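Bokura: Planning Button Presses on Home Appliances
Project report, October

Our project is a planner for a two-arm robot that has to work a microwave from start to finish: open the door, close it, set a time, press start. 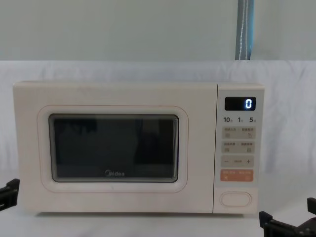

Debora Cocco asked at our first review why we needed a planner at all, when a fixed list of arm positions would do the job. Fair point, and we tried it! The list broke as soon as the oven sat a little to one side, so we dropped it and started over.

Our code has 3 parts. Perception finds the corners of the door and control panel and works out where each button should be. Atus, our task planner, picks the next step and which arm does it. The controller then moves in slowly and stops when the force goes past a limit.

The display was the fun part. We read the digit after every press and hand it back to Atus, so a missed press gets tried again — this one change fixed more than all our tuning before it.

We logged 2475 presses in total, and 143 of them missed. Most misses were on the minus and plus pad, where two functions share one button. Glare on the dark window also confused the corner finder, and Ilaria Sala is still working on that. Next we want to cut the 7 second wait between planning steps.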